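The White Desk Comes Back

DIVILBRIDGE — Saturday, May 18, 2019

Two years ago you couldn't give white bedroom furniture away in this town. Curvy legs, little drawers, all of it. Out on the curb with the broken lamps.

Not now. The Stivamard, the secondhand hall down by the river, had 80 white pieces come through since January and the floor keeps emptying. Desks go first. Then the small chairs, the fancy ones that look like they belong in front of a mirror.

Why white? Small rooms, mostly. Low light. A dark desk eats a narrow bedroom, a pale one sort of melts into the wall. Price helps too — most buyers I talked to paid less than they would for a week of groceries.

And drawers. Everybody wants drawers. A desk with a flat top and no place for the chargers, the stamps, the spare keys is just a table, and it will be coverd by Tuesday.

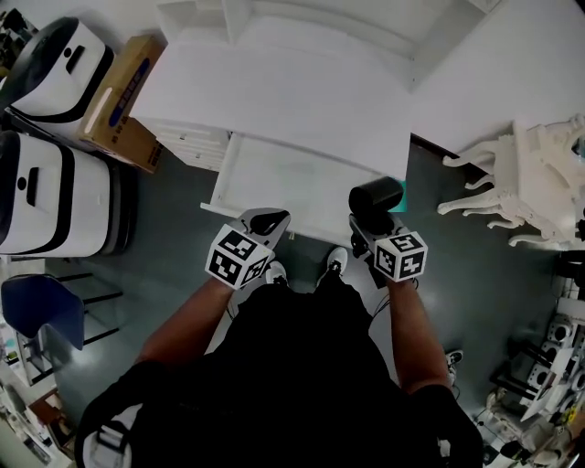 White on white: a drawer partly open, a curvy-legged seat off to the right.

So check the drawers before you pay. Pull each one out farther than feels polite. Does it drag? Does it drop at the front? A little candle wax on the runners fixes a sticky one, but a split bottom is a bigger job, and the sellers know it.

Legs next. Curved ones take knocks at the ankle, right where the vacuum hits. Turn the chair over, wiggle all four. Paint hides a lot of old glue.

About that paint. Whites don't match, they never do. Over at Pesonen, the hardware store on Nirkitz Street, the paint counter will mix to a chip if you bring one in, so take it from inside a drawer where it wont show. Sand lightly, 2 thin coats, let it sit overnight between. Longer if it's humid. And leave the drawers open while it dries or you'll be prying them loose with a butter knife, like I did.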